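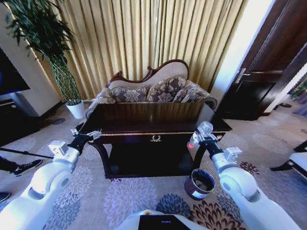
Print this page | E-mail this page

# Flerkmont Suite Turnaround Records

README for the Draltirer working set, release 2

## What you have downloaded

Records from a trial of two-armed room robots in the suites of the Flerkmont hotel, kept by the people who clean those suites for a living. There are 377 task records, covering tidying jobs in living rooms: bottles, cups, newspapers, remote controls, cushions, and the single earring that turns up under every settee in the building.

Most data sets of this kind are about the robot. Ours has columns for the robot too, but it was put together by the housekeeping side, and we were more interested in what happened to the shift. If you want joint angles, the engineers at Jarkuneo keep those and will talk about them at length.

## Background

Before the trial, a suite was done by a pair. One took the bedroom and bathroom, the other took the living room, and whoever finished first made remarks. During the trial the living room went to the robot, known on the paperwork as Draltirer and on the floor as various things. The pair became one attendant with a trolley and one minder with a tablet.

The minder was meant to be temporary. The job description runs to a paragraph and can be boiled down to "stand nearby and press stop". It is paid at the attendant rate, which was argued over, and it is harder on the feet than making beds. Standing still on hotel carpet for a morning is real work, whatever the slide presentation said.

## Contents

records.csv: one row per task
notes.csv: free text from minders and attendants, spelling untouched
shifts.csv: who was rostered as what, by role only, no names
rooms.csv: furniture layout for each of the 29 suites

## Fields in records.csv

task: what was asked for, in the attendant's words. "Put the bottle in the bin" is typical. "Sort that table out" appears more often than the engineers would like.

object: bottle, cup, paper, cushion, other. "Other" is doing a lot of lifting.

surface: where the thing started. Glossy table tops have a code to themselves (G), as they throw the window back at the cameras and the minders asked for them to be marked.

outcome: done, done with help, given up, not recorded.

help: what the human did. Values include moved chair, closed curtain, picked it up myself.

waiting: whether the attendant had to stop and wait for the living room before vacuuming. This column was nearly left out. It is the one the staff asked for.

## Known problems

Help is under-reported. When you have spent years picking bottles off tables, your hand goes out before the form does. We found 52 rows marked "done" whose matching note says a person did it. They have been left as they are and flagged in the column honest_done.

Small bottles are over-represented. Suites produce plenty of them, and minders soon learned they were a safe choice when somebody from head office was watching.

Cushions were dropped from the task list after the first month. The house rule is that they face forward with the zip down, and the robot had no opinion about zips. The rows are still in the file.

Wednesday records are thin. Wednesday is linen delivery and the service lift is full.

Free text contains swearing. We thought about removing it and decided it was data.

## What it should not be used for

Please don't use these records to work out how many attendants a hotel could do without. The file cannot tell you that. It has nothing on bathrooms or on hair, and nothing on the guest who opens the door to ask for an iron. A consultant's report tried it with release 1 and arrived at half a person. We have yet to meet her.

Nor should the waiting column be used to rank individual staff. Shift codes were scrambled between releases to make this tedious.

## Changes since release 1

- waiting is now filled in for every row
- honest_done added
- suites renumbered to match the doors
- "Mughal" in the layout file is the name of a suite. A user wrote in to ask if it was a setting. It has a very nice rug.

## Licence and questions

Free for research and for teaching. Trade unions may use it for anything they like. Corrections go to the linen office, where the inbox is read after the morning rooms are finished, so usually after 3 p.m.

2 comments | 29 shares

Contact | © Flerkmont Housekeeping Records | Back to top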